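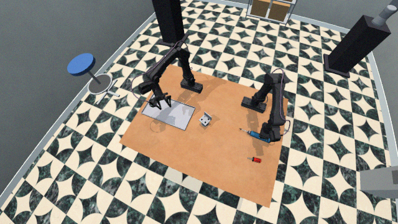

The practice bench in the simulator: tray on the left, bracket in the middle, screwdrivers on the right.

Workbench Tips from the Mirirow Robotics Club

Last updated: February

Our club builds its robot programs in simulation first, and this season's project is a bench tidying routine for two arms. We call it Nepia. The job sounds tiny! Put the bracket in the tray, put the tools where a person would want to find them, and don't knock anything on the floor. Teaching a pair of arms to do it has made every one of us better at keeping our own benches at home, and people kept asking for the list, so I've typed it up with plenty of extra notes for anyone starting a team.

Give every small part one landing spot

A shallow tray is the best thing you can put on a workbench. We use a flat one with low sides, pale inside, and the pale part matters more than you'd think. Dark screws jump out at you against light gray. On a brown bench top they vanish, and then you're patting the wood with your palm like you're looking for your glasses. If your tray is dark, line it with a sheet of printer paper and change the paper when it gets greasy.

Set the tray down before you pick up a single tool. In our first version of the program we did it the other way around and the arm was left holding a bracket with no place to go. People do the same thing all the time (I have stood in my garage with a handful of washers, turning in circles).

Empty the tray at the end of the day. Every day, even if it only has one screw in it.

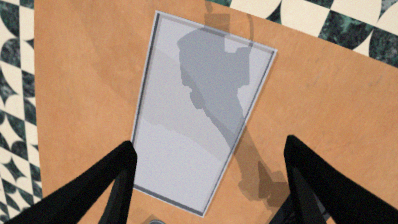 An empty tray with the gripper open over the bench.

Watch your shadows

This one surprised the whole team. We spent two meetings fixing a grasping problem that came down to light. When an arm reaches over the tray it throws a big soft shadow across it, and our vision code kept reading the edge of the shadow as the edge of a part. Your own arm does the same to you! Try this at your bench tonight: reach for something small and see where the shadow of your hand goes. If it lands on the work, move the lamp to the other side. Right-handed people generally want the light coming from the left.

Two lamps are better than one strong one. Clip-on lights are fine and you can move them as the job changes.

Leave elbow room

The arms need space to swing, and so do you. Keep a clear strip of bench along the front edge, wide enough to rest both forearms. We also learned to look at what stands close to the bench, and that goes for stools most of all. A stool you've pushed back "far enough" is right behind your heel the next time you turn around.
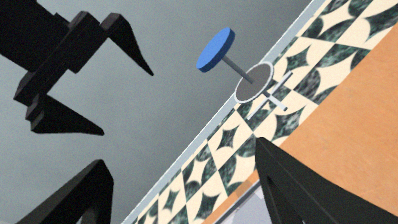

Walk the whole way around your bench once before you start, and move anything your foot finds. We added this to the Nepia checklist as step one, and the newer students roll their eyes at it until the first time they trip in the real workshop. The same goes for cords. Run them off the back of the bench or up and over, and leave enough slack that a reach across the table doesn't drag your soldering iron along with it.

Lay screwdrivers so you can grab them

Line your drivers up with the handles toward you and the tips away. Sounds obvious, but go look at your bench right now. Ours were pointing every which way. With the handles all facing one direction the program got simpler, because the gripper could come in from the same side each time, and your hand likes that too.

Color helps a lot. A blue handle for one kind of tip and red for another saves picking up the wrong one - we wrap ours with electrical tape when two handles look alike. Keep stubby drivers in front of the long ones or they get buried.

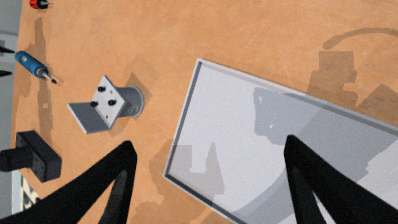 Brackets and other odd shapes deserve a minute of thought. An L-shaped piece won't sit the same way twice, so decide which face goes down and stick with it. We lay the big flat plate down whenever we can. If a part has knobs or screw heads sticking out, put that side up where you can see them, and you won't scratch the bench.

Practice slowly

We ran the tidy-up at a crawl for 36 tries before we let it speed up, and I'd tell any new team to do the same. Slow runs show you the awkward reach and the tool that's always in the way. Try it at home with a timer hidden in a drawer. Put everything away at an easy pace for 8 evenings, then look at the clock on the last one. I was amazed at mine!

For club members: the Nepia checklist is taped inside the cabinet door, next to the spare lamp bulbs. Please put the tape back where you found it.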